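Soap & Salve Swap Meet, October: who's in for a table?
Community Board > Events > Body Care & Home Remedies
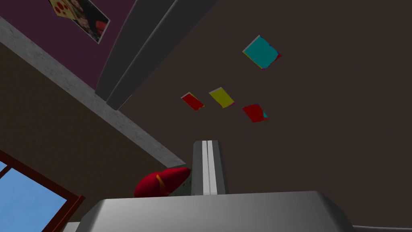
Render: Golshifteh Zarei

plastaritz_pam wrote:
OK everybody, the hall is ours! 48 tables, doors at 10 in the morning, and I am so excited I've been making lists since breakfast. Last year was all soap (lovely soap, but still). This time I want balms, bath salts, herbal teas, beeswax wraps, whatever you make at home and are proud of. Tables are $30. Reply with your name and what you're bringing.

Gheorghita_V wrote:
Gheorghița Văduva here, put me down for one! Calendula salve and the rosemary hair rinse. I've got 17 jars of the salve curing already and I'm starting another batch tonight. Can we have a spot near a sink? The rinse demo gets drippy.

plastaritz_pam wrote:
Yes! You're on the wall by the kitchen.

oatmilkbath wrote:
Love this, but $30 is a lot for a swap. I mostly trade, I don't sell. If I bring home six bars of someone else's soap I'm still out thirty bucks.

Neltis_Herbs wrote:
I think it's fair. The hall isn't free and the one over in Ultow charges more for half the room. We did that one in spring and couldn't open both doors of our display case.

oatmilkbath wrote:
Fair for sellers, sure. You're a shop! I'm a person with a crock pot.

plastaritz_pam wrote:
Hmm, good point. What about half tables? Two traders share one and split the cost. I'd have to ask people to keep their stuff on their own side, but I like it.

oatmilkbath wrote:
Sold. Anyone want to share with me? I'm bringing oat bath bags and a lavender thing that doesn't have a name yet.

golshi_z wrote:
Me please! Lip balm, rose and cardamom. It smells SO good, my whole apartment smells like dessert.

Taheri_soapworks wrote:
Can we talk about labels this time? Last year there was a tray of samples with no ingredients on anything. I'm allergic to tree nuts and ended up not trying a single one. Every jar should have a full list on it, samples too.

Gheorghita_V wrote:
Agree on jars. For samples, one card in front of the tray is plenty. I'm not writing out a label for a dab of salve on a stick.

Taheri_soapworks wrote:
A card is fine if it stays with the tray. They wander.

Neltis_Herbs wrote:
Tape it down.

plastaritz_pam wrote:
Card taped to the tray, full list on anything that goes home with someone. Adding it to the table rules. We printed 700 flyers, so if you can take a stack to your gym or yoga place or hair salon, message me and I'll drop them off!

golshi_z wrote:
I'll take some for the tea shop. What time can we set up?

plastaritz_pam wrote:
8 a.m., side door. Bring your own tablecloth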